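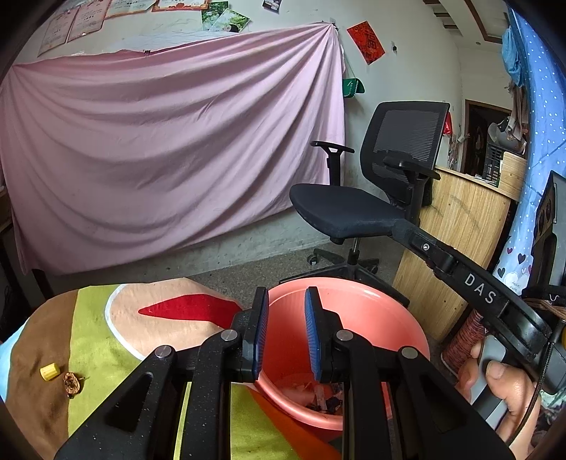
Chapter 11
What We Throw Away

Search this book
Enter a keyword or page number

In the winter of 1,200 households and one very tired clerk, the town of Mirkamgate tried to find out what its people put in the bin. It sent each household a form. The forms came back, most of them, and according to the forms the people of Mirkamgate threw out almost nothing. They composted. They mended. They ate their crusts. The clerk, Viktória Kun, then walked down to the tip, looked at the hill behind it, and asked for a second budget.

Her second study is the reason this chapter exists. She stopped asking people what they threw away and went through it. It was smelly work and it paid poorly, but it gave us the first decent picture of an ordinary town's rubbish, including 733 unopened packets of soup mix that no household had mentioned on its form.

Economists were slow to take an interest in rubbish. For a long time the standard account of a household ended at the shop counter: money went out, goods came in, everyone was presumed to be satisfied. What happened to the goods after that was left to archaeologists, who prefer to wait a few centuries until the smell has gone.

The trouble with stopping at the counter is that a bought thing and a used thing are treated as the same thing. A lettuce that goes into a salad and a lettuce that goes to liquid at the back of the fridge look identical on the receipt. If you want to know how well a family lives on its income, the difference matters a good deal, and it's the bin that records it.

11.1 The small bin problem

Most studies of household waste begin in the kitchen, where the weight is. Veronika Kovács began in the bedroom. She argued that kitchen bins tell you what people eat, while the small bins scattered through the rest of the house tell you how they spend their time. Scraps of paper, tags, wrappers and old lists weigh next to nothing, and the large surveys rounded them down to zero with a clear conscience.

Kovács weighed them anyway. Over one November she collected the small bins of 50 flats in the Gruber estate and sorted the contents on a trestle table in a borrowed garage. Her neighbours complained about the light being on. Her findings are set out in Table 11.2, and we'll come back to them when we discuss packaging, but one is worth having in your head now: the flats with the most small bins threw out the most small rubbish. Whether a bin invites litter or litter demands a bin is a question she left open, and her critics have been happily filling it in ever since.

Before you read on, empty your own pockets onto the desk. Sort what you find into things you meant to keep and things you haven't got round to throwing out. Keep the second pile handy for the exercise in Section 11.3.

4 comments · 17 shares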